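Sim notebook – Alach navigation
21 Apr 2018
By the Tadier sim desk

Ran the small-target search again overnight with the new sampler from Didik. The old one picked its viewpoints at random. Didik scores each one by how much unseen floor it should open up, and I'm delighted with it – 4 of 5 seeds finished inside the step budget, best run 267 steps. Same house and same start poses as the August baseline.
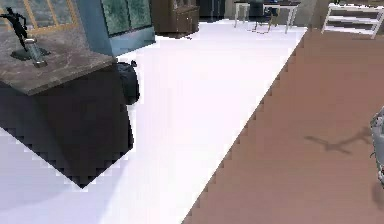
Gripper and its shadow on the brown floor, marble-topped cabinet on the left.

The jagged seam between floor surfaces is still with us. Kivi renders it that way at every setting I've tried, and the edge detector keeps wanting to call it a step. I've masked it for now. Must ask whether the mesh can be fixed upstream.

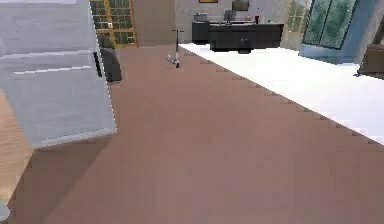
Thin objects are where the new scoring really earns its keep. The baseline lost anything narrow once it was far off. The kick scooter is a lovely test for this: at the far end of the brown floor, seen almost edge-on, it's hardly more than a stem and a wheel. Didik kept asking for another angle on it until the confidence came up, which is exactly the behaviour I'd hoped for!

Seed 2222 is the one that failed. It spent its budget going back and forth between two poses with nearly equal scores.
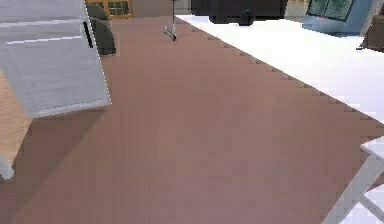
A small penalty for revisiting should cure that. Tried 5 per cent by hand on the saved log and the loop broke straight away. Will rerun all seeds properly before I get too excited. 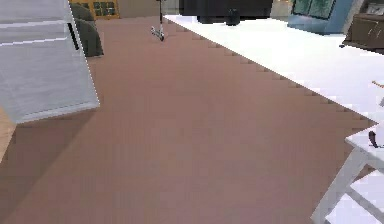
Still to do: put the penalty in the config, save depth alongside colour, plot coverage against steps.

Comments

Great numbers. Does the mask hide real steps too?

Yes, if they fall on the seam. None in this house, but it needs doing properly.

Can I have the 2222 log? I think I've seen the same loop in Alach.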